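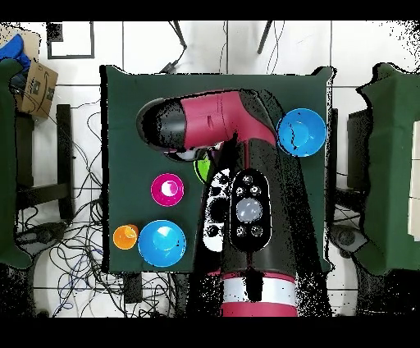

Ticket 2679
Subject: Green table cover creeping, bowls and cups not staying on their marks
Opened: Feb 16, 2026
Opened by: Elfriede Fankhauser
Assigned to: Faizal Oei
Site: Handov
Priority: Low
Status: Closed

Reported problem
The dark green cloth moves when a bowl is pushed or lifted at an angle. Bowls and cups set on it move along with it. By the end of a session the layout no longer matches the sheet. Worst on the left half, where the pink cup, the light blue bowl and the orange cup are grouped.

Entry 1 (Oei)
Checked the table first. Level in both directions, feet firm on the tile, no foot standing in a grout line. Table ruled out.

Entry 2 (Oei)
Pulled the cloth by hand at each corner. Slides easily on the bare top. Overhang measured 300 mm on one long side and 270 mm on the other, so it had already moved. Re-centered, ran one session, measured again. Same drift, same direction.

Entry 3 (Fankhauser)
Orange cup was right at the edge of the cloth again this morning, touching the light blue bowl. The sheet has a gap between them. Bright blue bowl on the right was fine.

Entry 4 (Oei)
Tried table clips from stores (Plalow, part 1038). They hold, but they stand proud of the surface and a bowl tips if it is set down on one. Removed.

Entry 5 (Oei)
Fitted a thin non-slip underlay, trimmed short of the table edge on all sides. Cloth laid back over it and smoothed from the center out. Pull test at the corners: no movement.

Entry 6 (Fankhauser)
Four sessions since the underlay went in. Overhang unchanged. Cups stay where they are put.

Resolution
Underlay left in place. Cloth to be lifted off for washing, underlay wiped only. Ultham has the same table and cloth; separate ticket to be raised there.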